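Thread from the Skakcombe robot club. We had the big workshop again in November, and this is what our student group got done.

1/ The project is called Suron. People do a small job with a gripper held in the hand, and the recordings go towards teaching an arm the same job. Hipólito Iturra runs the course.

2/ Our target is 1,000 recordings by the end of term. Each pair is down for 60 per session. We got to 48 before the lunch break and 43 after it, so we are catching up.

3/ The room with everyone working. Brick wall side, with the little table and the orange things on it.
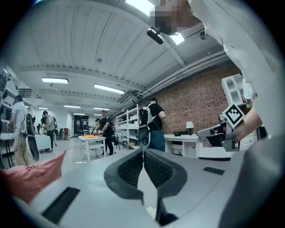
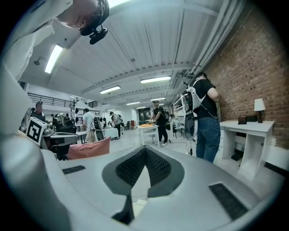 4/ Things we changed: shorter tasks, one person calling start and stop, and file names written down on paper as well. The paper list has already saved us once.

5/ Folding is still the weak spot. Cloth never lands the same way twice and half of those recordings get thrown out at checking. Candine have lent us their sorting script, which helps.

6/ Next session we train on the first batch and see what the arm does with it. The Mac Suibhne team are coming over to compare results.

7/ If you are a student at Skakcombe and want a place, message me before the end of the month. You don't need to know how to code.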